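Pamonus Word List

Pamonus is a list of almost 2,000 household words in English and Korean, collected by Geum-ok Cho for evening classes in Toledo. Each line has the word, its translation and a short sample sentence.
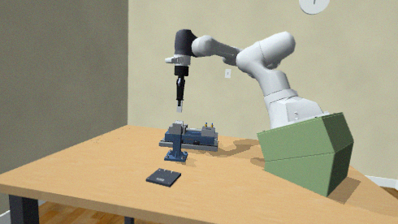
Entries are sorted by topic, then by letter. The kitchen topic is the largest, with 300 words. Spelling follows American use. Gyu-bin Joo checked the Korean column in March; 28 entries still need a second reading and are marked with a star.

Send corrections to the Desen mailing list.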